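3.2 Setting and participants

The study followed 24 adoptive families in the district of Vultside whose children had one or more sensory impairments at the time of placement. All placements were arranged through the Nedar family service, which prepares parents, carries out home visits and keeps the case record. Children who joined a family with an older brother or sister were included. Short-term foster placements were not, even where the foster parents later applied to adopt.

Parents were first interviewed before the child moved in and again after 12 months. The interview schedule covered daily routines, sleep, meals, contact with schools and clinics, and the way parent and child let each other know what they wanted. Interviews were held in the family home and lasted as long as the parents wished. In eight families only one parent took part in the second interview. Those records were kept in the sample and marked.

3.3 Measures

Shared communication was rated on the Mendonça scale, which has 30 items in its full form. We used the home version and dropped the items on classroom behavior. Each item is scored by a trained rater from a recording of play or a meal. Signs made on the child's hand, spoken words, gestures and the handing over of objects are scored separately, so that a family that uses touch for most exchanges is not placed below one that uses speech.

Parental strain was measured with a short questionnaire filled in by the parent alone. Wording was changed in two places after the pilot. The item "I have time to myself" was read by several pilot parents as a question about child care, and the item on visitors was taken to include professionals. Scores from the pilot are not reported.

Placement history was taken from the case record. We noted the number of earlier homes, the length of any stay in a residential school, and whether the child had kept contact with anyone from that period. The last of these was often missing. A blank entry was coded as unknown and was not treated as an absence of contact.

3.4 Coding and agreement

Recordings were stored and coded in Vuveo, using one track for the child and one for each adult. Raters did not know how long the child had been with the family, although in some recordings the talk made this plain. A second rater coded a subset drawn from every family. Disagreements were mostly over when an exchange began, in particular where the child touched an adult's arm and waited. The rule adopted was to start the exchange at first contact and to end it when either party turned to another activity.
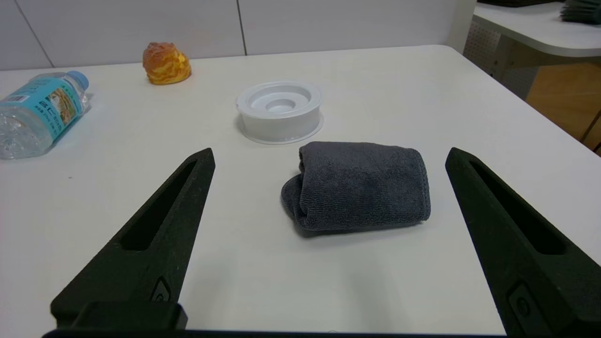

Figure 2. Two-finger gripper, with a long recessed slot in each black finger.

3.5 Analysis

Change between the two interviews was examined within families. We fitted a linear model with the communication score at 12 months as the outcome and the first score, the age at placement and the number of earlier homes as predictors. Parental strain was entered in a second step. Families with a marked record were left out in a repeat of the analysis, and both sets of estimates are given in Section 4.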